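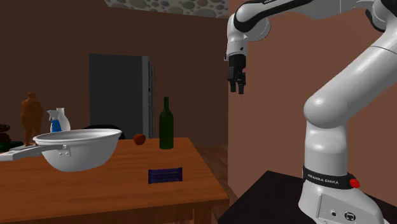
Maureen Dunmore has packed orders at Drustico for most of her working life, and since November she has shared the job with two robot arms. Each one stands beside a bench and moves mixed household goods from the bench into cartons. Her own bench is at the other end of the line.

"I used to do the lifting all day," she says. "Now I do the odd stuff. Anything the arm can't get a grip on comes down to me."

The odd stuff is mostly bottles with awkward necks, soft packets and pans, where the handle throws the weight to one side. New products are tried in simulation first, in a made-up kitchen with a table and an arm, before anyone puts them on the real bench. Dunmore was asked to sit in on that work one morning a week. She tells the programmers how she would pick a thing up.

"They had it going for the rim of a saucepan. I said you'd never do that with a full box underneath. You take the handle and steady the bottom. Well, it's only got the two fingers, so they had to work out something else."

Terence Wainwright runs the shift. The line sent out 1405 cartons in its best week, he says, and more than 90 of those had to be opened and repacked by hand. He would like that number to come down before a third arm is talked about.

No one on his shift was let go. Three people who left were not replaced, and he doesn't dress that up. "That's fewer jobs. People can count."

Dunmore is 64 and doesn't plan to stay much longer. Her shoulder is better than it was. She misses having someone across the bench to talk to, as the arms are spaced well apart and the packers are too.

"The young ones wear earbuds now," she says. "We used to know everybody's business."

Her pay grade has not changed, although she now trains new starters on which faults to clear themselves and which to leave for maintenance. She has asked about it twice. Wainwright says the claim is with head office.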